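Textile Care and Maintenance, Unit 4
Handout: Thermal resistance of filled bedding
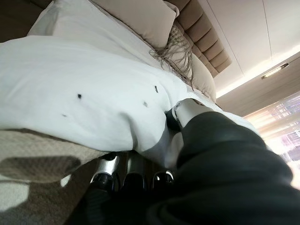 The insulation of a quilt or duvet is set mainly by the still air held in the filling. The fibre itself conducts heat better than air does, so packing more fibre into a given thickness brings little gain past a certain point.

Definitions
Thermal resistance (R): temperature difference across the layer divided by heat flow per unit area, in m²K/W.
Tog: 0.1 m²K/W. A 12 tog quilt therefore has R = 1.2 m²K/W.
Loft: thickness under a stated light load.

Adding layers
Resistances in series are summed. A 9 tog quilt over a 3 tog quilt gives 12 tog if neither is squashed. Where the upper layer is heavy, measure the pair together.

Effect of stitching
Stitched-through seams reduce thickness to nearly zero along the line and act as cold bridges. Box walls keep the loft but cost more to sew. See the Benavides notes, section 2, for the seam correction.

Effect of washing
Polyester filling clumps if the load is too large for the drum. Dry fully before measuring loft, and shake between readings.

For the June session
Bring the seam correction table and a calculator. Questions to Soledad Benavides.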